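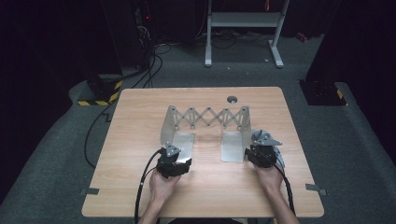 Field Semester Working Group, minutes, 6 Aug 2025

Chair: Baltasar Mansilla

1. Minutes of the last meeting approved with two small fixes to the Lò reading list.

2. Coastal ecology course. Great news from Kinisgate: they can host our students for six weeks, wetlands module included! The library there now holds 1,143 titles on land and water use, and we get full access.

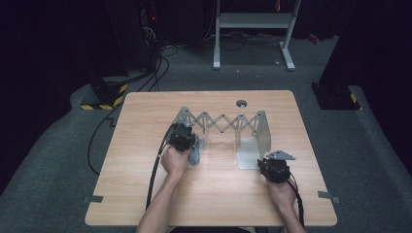 Baltasar will ask whether the soil lab comes with it. Credits stay as they are.

3. Prernescombe exchange. More than three applicants already, all of them strong. Everyone loved the river mapping proposal. Interviews to be done before December.

4. Grulow field guide. Draft chapters read very well. Comments to Baltasar, please.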